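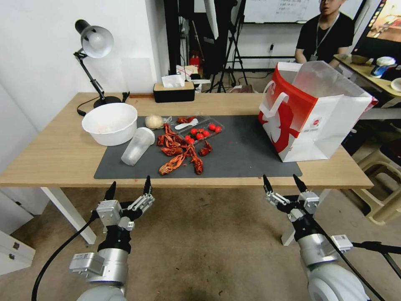
After-dinner clearing at the Arnholm lab: crayfish shells, a tipped cup and a tray of cherry tomatoes on the gray mat.

The hard part is the leftovers

17/04/2023

Ask a robot to pick up a cup and, most of the time, it will. Ask it to clear a table after a meal and it has to decide what a meal leaves behind. Is a bun food or garbage? Does the spoon in the tomato tray belong there?

The team at Arnholm has worked on this problem since February, under the project name Tustari. Their idea is simple to explain. Before the arms move, the system must sort everything on the table into one of five groups: keep, throw away, wash, put back, or ask. The last group is the new one. In earlier work the robot always had to choose, and it chose badly with full confidence.

The training material comes from people who steered the two arms by hand through 2244 clearing runs. In 330 of them the operators were told to stop and mark the moment when they were not sure what to do. The researchers expected these marks to be spread over all kinds of objects. Instead most of them fell on food that was partly eaten, and on soft piles such as shells and peels, where it is difficult to say where one object ends and the next one begins.

Shells are a good test for another reason. A parallel gripper has two fingers, and a heap of claws and legs gives them no clear place to close. The first version of the method tried to take the heap piece by piece and needed up to 6 attempts for a single claw. The present version treats the heap as one thing for planning, and returns to single pieces only for those which lie apart. It is slower to start, but it finishes more tables.

Not everything improved. Clear plastic remains a weak point, because the depth sensors often look through it, and a cup on its side is worse than a standing one. The group is now comparing its results with the Christodoulou method, which plans with touch as well as vision, and first tests are mixed.

The task list itself, called Jokgate, will be shared with other labs later this year. It contains the table layouts and the operators' marks – also the ones where two operators did not agree. On the bun, for instance, they were divided almost in half.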